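Wuddale Drama Synopses, data card

Wuddale is a set of 3562 plot summaries for television dramas, mostly costume serials, copied from fan-edited wiki pages and cleaned by hand where we had the patience. Each record has a title, a synopsis, an episode count if the page gave one, and a status field.

Don't trust the status field. "Upcoming" meant upcoming when somebody typed it, and plenty of those shows have been shelved, renamed or aired under another title. Salamatu Annan checked 1000 records against broadcaster listings and gave up on 11 of them, where no two sources agreed on who was even in the cast.
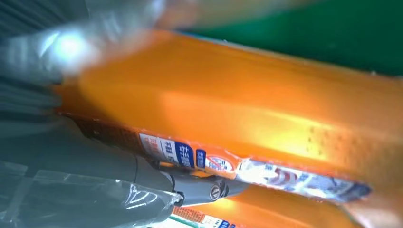
Can the synopses be used as ground truth for what happens in a show?
They shouldn't be. Many were written before a single episode went out, from press material or the source novel, and were never touched again. Endings are the worst part.

Romanized names are a mess too. The same general can turn up under three spellings in one paragraph, and our matching script (written by Min-kyu Ki) merges some people who should stay separate - brothers, mainly. We left the original spelling in a second column.

Splits: train has 3000 records, test has the rest. Earlier versions put remakes on both sides of the split, so any score reported on the April release is probably too high, ours included.

Known gaps: web-only serials, anything under five episodes, and most of the Marnlow list, which arrived without sources and was dropped.

Corrections go to Rosalinda Dizon, with a link. Please don't send corrections from memory.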